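Stirnräder aus Stahl, geradverzahnt, mit Bohrung – Brandholm Kleinserie

Startseite > Antriebstechnik > Zahnräder > Stirnräder klein

Lieferbar, Versand in der Regel nach 2 Werktagen
Verkauf einzeln oder im Beutel zu fünf Stück

Wer schon einmal an einem Samstagvormittag vor einem zerlegten Getriebe gesessen und festgestellt hat, dass ausgerechnet das kleinste Rad darin den Geist aufgegeben hat, der weiß, wie mühsam die Suche nach Ersatz werden kann (wir kennen das aus der eigenen Werkstatt nur zu gut!). Genau für solche Fälle führen wir seit vielen Jahren die kleinen Stirnräder von Brandholm, und wir freuen uns jedes Mal, wenn jemand schreibt, dass die alte Standbohrmaschine vom Großvater oder der Vorschub am selbst gebauten Drehtisch damit wieder läuft.

Die Räder sind gerade verzahnt und haben eine durchgehende, runde Mittelbohrung ohne Nut. Das lässt Ihnen alle Möglichkeiten offen: Sie können das Rad aufpressen, mit einem geeigneten Fügeklebstoff auf der Welle befestigen oder die Bohrung nacharbeiten, wenn Ihre Welle ein Sondermaß hat. Eine Nabe ist bei dieser Ausführung nicht vorhanden, die Räder bauen dadurch angenehm flach und passen auch dort noch hinein, wo zwischen Deckel und Lager nicht viel Luft bleibt. Wer lieber mit Nabe und Madenschraube arbeitet, wird in unserer Reihe Collorbridge fündig, die etwas teurer ist, dafür aber ganz ohne Presse auskommt.

Ausführung
Werkstoff: Stahl, ungehärtet
Oberfläche: blank, leicht geölt verpackt
Verzahnung: gerade, Eingriffswinkel 20 Grad
Zähnezahl: wahlweise 15 oder 19
Bohrung: rund, ohne Nut
Nabe: keine

Bitte achten Sie beim Bestellen darauf, dass Rad und Gegenrad denselben Modul haben. Das klingt selbstverständlich, ist aber mit Abstand der häufigste Grund für Rücksendungen. Falls Sie den Modul Ihres alten Rades nicht kennen, messen Sie den Außendurchmesser mit dem Messschieber und teilen ihn durch die Zähnezahl plus zwei. Bei den üblichen Normrädern kommen Sie so recht nah an den richtigen Wert. Bei Rädern mit Profilverschiebung stimmt die Rechnung leider nicht, da schicken Sie uns am besten das alte Stück zu, gern auch mit abgebrochenen Zähnen, und wir schauen es uns in Ruhe an.

Zum Einbau noch ein paar Worte, weil wir so oft danach gefragt werden. Pressen Sie das Rad immer gerade auf und stützen Sie es dabei möglichst nah an der Bohrung ab, niemals an den Zähnen. Das Konservierungsöl wischen Sie vorher mit einem fusselfreien Tuch ab, und wenn geklebt werden soll, muss auch die Bohrung wirklich fettfrei sein. Für den Betrieb genügt bei langsam laufenden Getrieben ein wenig Haftfett, das Sie mit einem kleinen Pinsel in die Zahnlücken geben. Wir selbst nehmen dafür das Jevden-Fett aus der Dose, es geht aber auch jedes andere ordentliche Getriebefett. 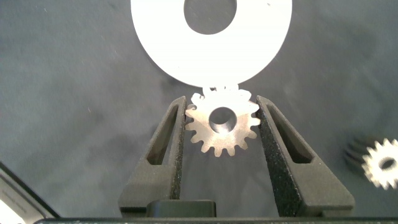 Stirnrad mit runder Mittelbohrung, metallisch silbergrau

Passendes Zubehör
Distanzscheiben Arabzadeh, verschiedene Stärken
Haftfett Jevden, Dose
Stirnräder mit Nabe, Reihe Collorbridge

Lagerung und Pflege
Die Räder sollten trocken liegen und bis zum Einbau im Beutel bleiben. Blanker Stahl nimmt feuchte Kellerluft ziemlich übel, und auch Fingerabdrücke zeichnen sich nach einigen Wochen als braune Flecken ab. Leichter Flugrost auf den Seitenflächen lässt sich mit feinem Schleifvlies und einem Tropfen Öl abnehmen. An den Zahnflanken gehen Sie bitte sehr behutsam vor.

Mengen und Sonderwünsche
Ab einer Menge von etwa 15 Beuteln machen wir Ihnen gern ein eigenes Angebot. Aufgebohrte Räder fertigen wir nach Ihrer Maßangabe, planen Sie dafür bitte ein paar Tage mehr ein. Solche Anfertigungen sind vom Umtausch ausgeschlossen, alles andere nehmen wir unbenutzt und im verschlossenen Beutel zurück.

Die größeren Räder der Kleinserie sind voraussichtlich ab Oktober wieder am Lager, Vorbestellungen nehmen wir jetzt schon entgegen.

Preisstand: 7. September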